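Comparing two sets of fingertips on coins

I spent most of March on fingertips. When I got the arms I assumed the arm would be the hard part and the gripper was just the thing on the end. After a few weeks of dropping things I changed my mind about that.

The question I wanted to answer was simple. I had two kinds of tips for the same parallel gripper: the flat hard ones it shipped with, from Remport, and a softer pair from Busto with a thin pad glued on. Which pair is better at picking up thin things? Screws, washers and cards all came up, but I settled on coins. Coins are thin, slippery, all the same size, and they lie in a heap at odd angles. If a tip can get a coin out of a heap it can probably do the rest.

The task was to pick one coin out of a dish and put it through a slot cut in the top of a cardboard box. I cut the slot myself with a dull knife, so it isn't straight. I thought about redoing it and decided a ragged slot was a fair test.

Settings, for anyone who wants to repeat this. Closing force at 45 percent for both pairs. I ran the arm by hand from a leader arm for all the trials, no learned policy. The controller was an Escobar board I already had, running firmware build 2984. The newer build is supposed to have smoother force control, but it kept losing the wrist joint on startup, so I rolled it back and left it alone. 90 tries in total, split evenly between the two pairs. A try ended when the coin went in the box or when I had dropped it 5 times.

The hard tips did better at getting hold of a coin. I didn't expect that. The edge of a flat hard tip is thin enough to slide between two coins, and once it's in there you can lift one up on its side and close on it. The padded tips are thicker at the end, and they tend to push the whole heap along the dish until it piles up against the far rim. Then you have to come at it from the other side.

The padded tips did better at everything after that. Once they had a coin it stayed put. With the hard tips a coin will turn a little as you move, and if it turns before you reach the box you can't get it through the slot. You end up pressing it on the cardboard and hoping it rotates back. Sometimes it does. More often it flips out and rolls away, and I have now been under the table with a flashlight more than I'd like.

The other thing I was testing was where to put the cameras. I started with one looking at the table from the front and thought it would be enough. It is enough for getting the arm over to the dish. It's poor for the last bit, because the gripper covers up the coin you're going for. The wrist view fixes that. You see the tip and the coin together, very close, and you can tell whether the coin is square to the fingers or leaning. What the wrist view doesn't give you is any sense of where the rest of the arm is, and I bumped the box twice while staring at it. I now keep both windows open and look at the wrist one once I'm down in the coins.

Kavinda Chowdhury wrote to ask whether the dish matters. It does. A low rim is easier, since you can come in at a shallow angle without hitting it. I tried a cereal bowl early on and gave up on it. A slick surface under the coins makes the padded tips worse, because there is nothing to stop the heap from sliding.

Ravindra Dwivedi suggested filing the end of the padded tips down to a wedge, so they start thin like the hard ones and get thicker further up. I think this is the right idea and I have a pair in the vise now. If it doesn't work I'll order the Zoveteo tips, which come with a small lip at the end. They cost more than I want to pay for something I'm going to scratch up.

For now I'm leaving the hard tips on. Losing a coin halfway is annoying, but not being able to pick one up at all is worse, and I can make up for some of the turning by moving slowly and keeping the wrist level.
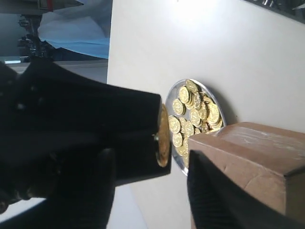
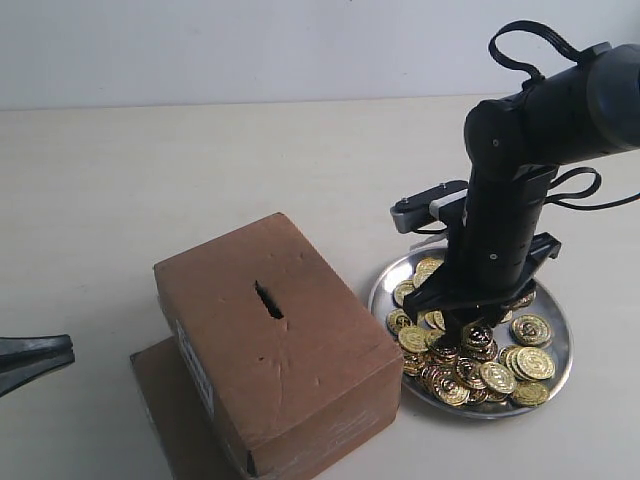 First, one coin held at the tip, from the wrist camera. Second, the gripper down in the coins, with the slotted box to the left of the tray.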